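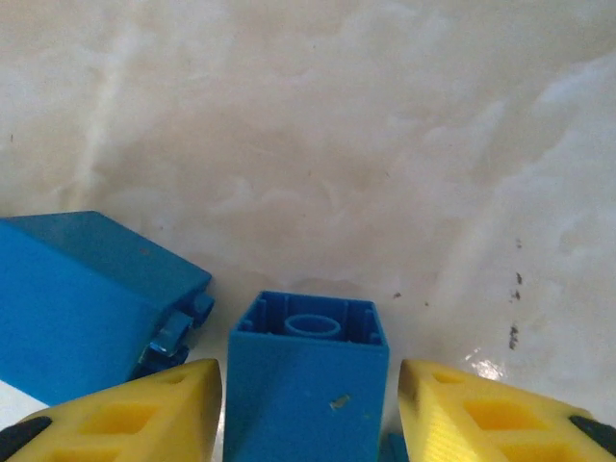 Photo: Lorenz Rüegg

Big Block Questions, Answered (Mostly)

I run a small toy lending shelf called Rulla, and big chunky building blocks are what people borrow more than anything else. They're also what people write to me about more than anything else! I've pulled the questions I get over and over into one page so you don't have to wait for me to dig through my inbox. Last updated Feb 28, 2018.

What do you mean by "big blocks"?

The oversized kind that click together, with fat round studs on one side and a hollow underneath. A toddler can grab one with a whole hand. I'm not talking about plain wooden cubes (we have those too, ask me) or the small bricks that live in the bottom of everybody's vacuum cleaner.

How do they hold together?

Flip one over and look inside. There are ribs and walls, and in a small square block like the blue one up top you get a round hollow tube right in the middle. The studs of the next block push in around the tube and get pinched against the walls. It's friction and nothing else, so a block that's full of dried banana will not hold the way it should. Ask me how many times I've learned this.

My kid can push them together but can't get them apart. Any tricks?

Yes! Don't pull straight up. Show them how to hold the bottom block flat on the table with one hand and rock the top one sideways until an edge lifts. My friend Barnabás Bozsik tells his daughter to "make it yawn" and now half the kids who borrow from me say it too. If two blocks are truly jammed, soak them in warm water for a few minutes and try again. Please no butter knives. I've got a whole bag of blocks with chewed-up rims from butter knives.

What age are they good for?

I lend them from around 18 months and up, and I've had nine-year-olds camp out on the floor with them, so I don't set a top age. Before two, most kids just want to knock down whatever you build, and carry single blocks from room to room and leave them in your shoes. That's fine. Stacking comes later, and lining up the studs without help comes later still. Do go by the age on the package if you're buying your own.

How do I wash them?

Bucket, warm water, a squirt of dish soap, and a bottle brush for the insides. The outside is easy. It's the hollow part where everything collects, crumbs and dog hair mostly, and the brush gets down around the tube better than a rag does. Rinse them, shake them hard (do this outside or in the tub, you will get sprayed), and then stand them with the open side down on a towel overnight. I give them a second night if the weather's damp, then sniff. If a block smells like a pond it goes back in the bucket.

Can they go in the dishwasher?

I don't do it, and I ask borrowers not to. I ran a load on the hot cycle my first year and two of the long ones came out with a bend in them. They still rock when you set them down. If yours are your own and the maker says it's okay, go for it, top rack.

What about little specks and stains?

Specks usually come off with a damp cloth and a fingernail. Baking soda mixed to a paste does most of the rest. Permanent marker is a pain, but rubbing alcohol on a cotton ball gets a good bit of it off. Try it on the inside wall first, wipe it down with soapy water after, and keep the bottle well away from the kids. Whatever's left, I leave. A toy that gets lent out is going to look like it gets lent out.

Are scratches and chips a problem?

Small pale ones, no. The blue block standing on its studs in the photo has a little mark like that on its front face and it wouldn't bother me a bit. What I check for is anything sharp. Run your thumb around the rim, then over the studs. If it catches your skin, pull the block out of the box. The same goes for a crack you can open by squeezing. Don't try to glue it, just drop it back to me in a separate bag so I know which one it is.

What's the best surface to build on?

Flat and hard. Thick carpet makes towers lean and then everybody's crying. I like a low table or a bare floor, and if you're worried about the floor, an old wipeable tablecloth works great (tape down the corners or it will slide). Something pale is nice because you can spot the crumbs before they go up inside the blocks.

My kid only uses one color. Should I worry?

I wouldn't! Þórarinn Hjaltested's little boy would only touch the blue ones for an entire winter. He'd pick them out of the box, lay half of them on their sides for "boats," and hand the rest to his dad. Then one day in March he discovered yellow. Go along with it, and if you'd like extras in a favorite color, tell me when you book and I'll see what I've got.

Got any ideas besides towers?

So many. Turn them hollow side up and they're cups, flowerpots, a garage for a pom-pom. Press the studs into play dough for dots, then press the open end in for a square with a ring in it (clean them the same day, please, that stuff sets like cement). Lay a few on their sides and they're a wall for rolling balls at. Hide one under a blanket and let your kid guess which side is up just by feeling for the studs. That last one kept my niece busy through a whole dentist's waiting room with a scarf for a blanket.

How should I store them?

In something wide and shallow. Deep bins mean the whole lot gets dumped out every time to find the one at the bottom. I used to snap them all into big slabs before putting them away, and it does save space, but then the little ones can't get them apart by themselves. Now I just toss them in.

How many come in a box, and what if I lose one?

The regular box has 60 blocks, all sizes mixed. Losing one is no big deal. Look under the couch, look in the car, look in the laundry, and if it still hasn't shown up just put a note in the box. I don't charge for one or two. They do come back, sometimes months later, in a coat pocket.

Can I give you our old ones?

Please do! Any color, any amount, washed if you can manage it. I'll take mixed brands too, though they don't always grip each other, so I test them and bag the fussy ones separately. Leave them in the porch and put your name on the bag so I can say thank you.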